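Atelier Dultari – Reconditionnement de PC de bureau
Questions fréquentes : les disques durs

Dernière mise à jour : juillet

Mon ordinateur est lent. C'est le disque ?
Souvent. Parfois c'est aussi la quarantaine de barres d'outils installées depuis l'achat. On regarde le disque en premier, il est plus facile à remplacer que les habitudes.

Quels disques acceptez-vous ?
Les 3,5 pouces à interface SATA, pour les tours. Les disques de portable passent par notre autre guichet, celui où l'on attend davantage. Les modèles à nappe large sont refusés, même avec un beau discours sur la valeur sentimentale.

Faut-il retirer les languettes en plastique bleu ?
Non, pitié. Elles tiennent au support du disque et servent à le verrouiller dans sa baie. Un disque rapporté sans son support finit par voyager dans la tour au bout d'un lacet (vu deux fois, la seconde avec un très joli nœud).

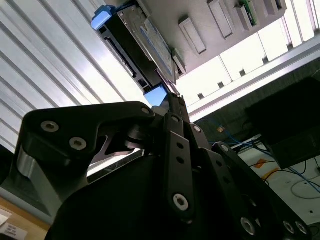
J'ai perdu le support d'origine. Que faire ?
Nous gardons un bac de supports récupérés, baptisé Kramer pour des raisons que plus personne ne connaît. Apportez la tour avec vous : d'un modèle à l'autre, ils se ressemblent tous et ne vont nulle part.

Puis-je remonter le disque moi-même ?
Bien sûr. Débranchez la prise, touchez une partie métallique du châssis, présentez le disque bien droit dans ses rails et poussez sans forcer. S'il résiste, il est de travers. S'il résiste encore, c'est que vous avez choisi la baie du lecteur optique. Branchez ensuite les deux câbles, données et alimentation. Le second est celui qu'on oublie avant de nous téléphoner.

Dois-je décoller les étiquettes ?
Surtout pas. Celle du disque donne la référence et le numéro de série, celle du châssis nous évite de vous demander le modèle et de vous entendre répondre « un gris ».

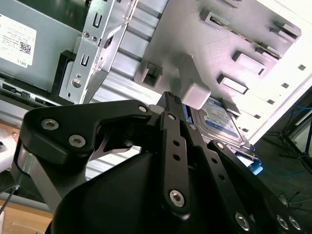 Que deviennent mes données ?
Elles sont effacées, et il n'y a pas de repêchage. Un disque de taille moyenne demande environ 820 minutes avec notre procédure Bement, qui est lente et fière de l'être. Faites votre sauvegarde avant le dépôt. Les photos de vacances retrouvent toute leur importance vers 18 heures, le soir même.

Et si le disque fait clac-clac ?
Arrêtez la machine. Ne le mettez pas au congélateur, quoi qu'en dise votre beau-frère.

Quand puis-je passer ?
Le mercredi, de 14 heures à 18 heures, salle Hama, au fond du couloir. La sonnette fonctionne un jour sur deux, frappez.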